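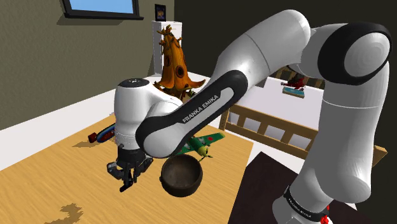

レンダリング画像。白いFranka Emikaのアームと木のテーブル

1月 火曜 作業ノート
宿泊税の帰着、Motport分の再推定

前回の続き。Motportの宿泊税(1人1泊100円、定額)を誰が負担しているかを、Skimiaの予約価格データで見直す。納税義務者は宿泊客、事業者は特別徴収義務者という建て付けだが、推定したいのは法律上の義務の所在ではなく、導入後に税込価格がいくら動いたか。税込価格が100円上がっていれば全額が客に転嫁、動いていなければ全額が供給側。供給側の内訳(事業者、従業員、土地所有者)は今のデータでは分けられない。

データの状態
Skimiaの抽出ファイルをPaulに置き直した。旧ファイルは税抜と税込が混在していたので使わない。価格の列が三つあり、定義は次のとおり。
表示価格: 検索画面に出る額。施設によって宿泊税を含む場合と含まない場合がある。
決済価格: 予約時にカードで引き落とされる額。宿泊税を現地払いにしている施設では税を含まない。
総支払額: 決済価格に現地払い分を足したもの。Skimia側の計算値。
以後は総支払額を被説明変数にする。ただし現地払いの施設について、Skimiaが税を機械的に足しているだけの可能性がある。もしそうなら、税抜価格を据え置いた施設は転嫁率100%と記録される。実際に徴収していれば正しい数字だが、「税はサービスします」と書いている小規模施設では過大になる。要確認。

対象は導入の前後を通じて価格が取れる55施設。途中で開業・廃業したものは落とした。生き残りだけを見るので、転嫁できずに閉めた施設があれば転嫁率は上に偏る。方向だけ書いておき、補正はしない。

推定
Kodeckで差の差。比較群は宿泊税のない隣接自治体の施設。施設固定効果、曜日、祝日前日、客室タイプを入れた。標準誤差は施設でクラスタ。施行日の前後2週間は駆け込みの予約変更が混じるので除外。

結果: 税込価格の上昇は1人1泊あたり70円。転嫁率にして70%。残りは供給側が税抜価格を下げて吸収した形になる。

除外期間をなくして回すと点推定は下がる。施行前に入った予約を旧価格のまま処理した施設があるためで、経過措置の条文とも合う。予約日ベースか宿泊日ベースかで課税の有無が変わるため、処置ダミーは宿泊日で切ること。前回の自分のスクリプトは予約日で切っていた。前回の値は破棄。

人数の扱いでもう一点。税は1人単位、価格は多くの施設で1室単位。1室2名で割って1人あたりに直しているが、実際の宿泊人数は予約の半分ほどでしか埋まっていない。欠けている行を2名と置くのは前任のコードからの慣行で、根拠は見つからなかった。1名利用が多い駅前のビジネスホテルでは、室単価の上昇を過小に人数割りしてしまう。人数が入っている行だけに限った推定を別に回す。

読み方のメモ
需要側が供給側より弾力的なら供給側の負担が重くなる、という教科書の話に照らすと、70%は宿泊需要がそれほど逃げていないことになる。ただしMotportは港に用事のある客が多く、観光地一般には広げられない。繁忙期は客室が満室で供給がほぼ垂直になるため、理屈の上では転嫁率は下がるはず。閑散期は逆。年間でならした70%という一つの数字に、性質の違う二つの市場が混ざっている。報告書の表は季節を分けた方がよい。

定額税なので、価格に対する実効税率は安い宿ほど高い。価格帯別に分けると、下位の価格帯で転嫁率が高めに出る。薄利で吸収の余地がない、と書きたくなるが、標準誤差が大きく価格帯間の差は有意でない。本文では触れず付表に回す。 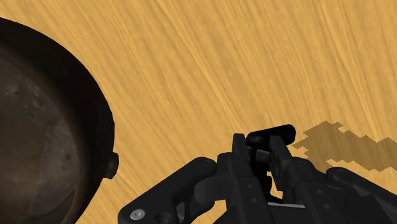

レンダリング画像。木目のテーブル、左に黒っぽい丸鍋

端数処理
税込価格の末尾を見ると、切りのよい額に揃えている施設がかなりある。100円の税は末尾を崩さないので、そのまま乗せやすい税額ではある。一方で、据え置きか全額上乗せのどちらかに寄る施設が多く、途中の値は少ない。70%というのは「各施設が70円ずつ乗せた」という意味ではない。施設別の転嫁額のヒストグラムは山が二つに分かれている。前の草稿にあった「事業者は税の三割を負担している」という文は平均としては言えるが、個々の事業者の行動の記述としては誤り。書き直す。

手数料
予約サイトの手数料が決済価格に対する定率の場合、税込で事前決済している施設は税の分にも手数料を取られる。この分は事業者の追加負担で、今の転嫁率には出てこない。現地払いに切り替える動機になるので、切り替えの有無が価格設定と相関している疑いがある。支払方法のダミーを入れるだけでは内生性は消えない。とりあえず導入前の支払方法で固定して群分けする。

徴収事務の交付金については、徴収額に応じて事業者に戻る仕組みがMotportにもある。転嫁の計算に入れるかどうかは決めていない。入れれば供給側の純負担は少し軽くなる。定義の問題なので、両方の数字を出して脚注で断る案。

Kodeckの動作メモ
クラスタ指定を施設IDの文字列で渡すと、先頭のゼロが落ちて別の施設が同一扱いになる。エラーは出ない。数が55にならないことで気づいた。読み込み時に型を明示すること。Paul上の設定ファイルは修正済み、手元の複製は各自で直してほしい。
ブートストラップは乱数種を固定しないと、表の下の桁が毎回変わる。種は設定ファイルの先頭に書いた。
欠損の多い客室タイプを固定効果に入れると、該当行が黙って落ちる。使用行数をログに出すようにした。

残り
・Skimiaに総支払額の計算方法を問い合わせる(現地払い施設の税の足し方)
・人数記載行のみの推定
・繁忙期と閑散期の分割、月の区切りは観光統計に合わせる
・比較群から、途中で入湯税の扱いを変えた自治体を外す
・「税をサービスする」と明記した施設の一覧、目視で確認
・交付金あり、なしの両表
・旧ファイルをPaulから消すのは問い合わせの回答が来てから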